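Zindach
2018-09-18

1/ Zindach is pleased to announce that the Stenus mixed-bin sorting service is open for trial bookings. Applications will be accepted through the end of October. The terms and the current state of the service are set out in this thread.

2/ Stenus is intended for sites that receive small, unlike goods in a single container: toy libraries, returns counters, donation centers and repair shops. It is offered as a service. The customer does not purchase the arm.

3/ The trial fee is $400 per site. It covers delivery, setup, one day of operator training and the return of all equipment. Travel beyond 100 miles from our Trenau office is billed separately and quoted before booking.

4/ Each trial runs for 6 working days. The first day is reserved for setup and training. Customers receive a written report within two weeks of the final day, including a list of every item type the arm was unable to pick.

5/ Our own test log for the standard toy set now stands at 447 picks. Joanne Bainbridge, head of trials, has reviewed the log and will share it with any applicant on request. Please write to the trials desk and state the name of your organization.

6/ Soft goods remain the weakest category. Knitted items are harder for the gripper than balls or blocks, and a cloth lying over other items can hide them from the planning software. Applicants whose stock is mostly clothing are advised to wait for the next release.

7/ The Bakker gripper fingers are supplied as standard. A softer set is in preparation and will be offered to trial customers at no added charge. We are not able to give a delivery date for the softer set at this time.

8/ Work on the toy set, with the bin and the three sorting boxes on a green cloth:

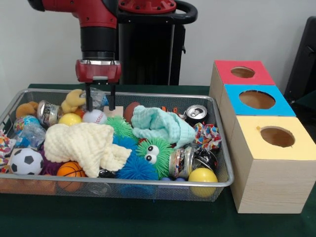
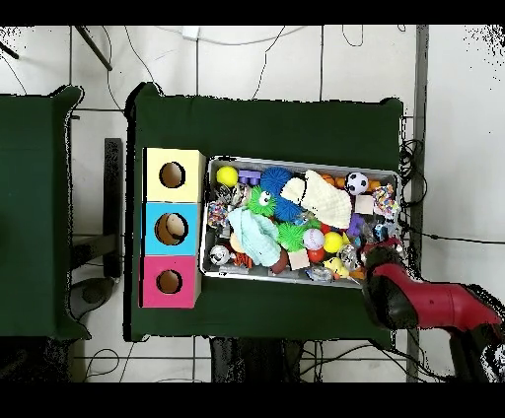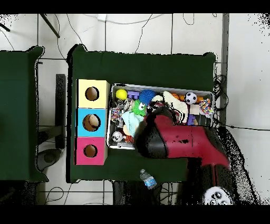 9/ Site requirements

A level table, a standard wall outlet and clear floor space on all sides of the arm. The customer supplies the goods. Zindach supplies the boxes, which may be exchanged for the customer's own containers if the dimensions are sent to us before setup.

10/ Safety

One trained operator must be present whenever the arm is powered. Members of the public may watch from outside the marked floor area. Sites that cannot mark a floor area should say so when they apply.

11/ Questions about contracts and insurance should be addressed to Cletus Gallagher in customer services. Technical questions should go to the trials desk. Replies to this thread are read during office hours, but bookings cannot be accepted here.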